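Packaging and Display Design, Unit 6
White parts on dark surfaces: reading form, edges and seams
Handout prepared by Naima Mahrous. Bring it with you on 25th April.

This unit is on rigid shapes with few or no printed graphics. Most of you have relied on color and type so far. For the Kollitz assignment you get neither. The form has to be readable from its edges, its openings and the way light falls on each face.

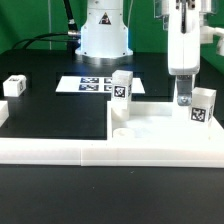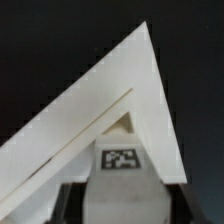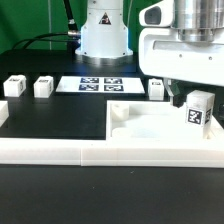
1. Value
A white part on a black surface has a strong outline and weak interior detail. The outline takes care of itself. Your work is inside it. Two faces that meet at an angle should differ in value, or the corner between them disappears. Set your main light to one side, never straight on. Check for tint too, as a bluish or creamy cast on white board is easy to miss and will show up in your prints.

2. Seams
A long rail or lip made in two sections will show its joint. Decide where the joint goes before you cut. On the Dendeck sheets we put it at the midpoint, but you may move it behind another part if your drawing explains how the sections are held. Unplanned seams lose points.

3. Layers and slots
When one panel sits in front of another, the gap between them reads as a dark line. Keep the gap the same width along its full length. In the Koivisto exercise several groups let it widen toward one end, and the front panel looked warped even where the board was flat. The allowance for this unit is 2 mm.

4. Openings
A small opening reads as darker than the faces next to it. Repeating the outer shape in the opening (a triangle in a triangle, for example) is the simplest way to tie them together. Do not line the opening with a different stock.

5. Patterned labels
High-contrast square patterns pull the eye first. On a small cube, a pattern can take over the whole face. Leave a white margin on all sides and keep the pattern parallel to the edges. On a flat card with a grid of squares, keep the spacing even in both directions.

Assignment
Build one tray and one upright form in plain white board. The longest side of the tray may not exceed 700 mm, and the upright form should fit in a 60 mm square footprint. Use Fatow adhesive or the studio tape, not hot glue. Hand in the flat patterns with fold lines marked.

Grading
The written part counts for 20 points. Revised models are accepted until the first week of June. Label the underside with your name and section.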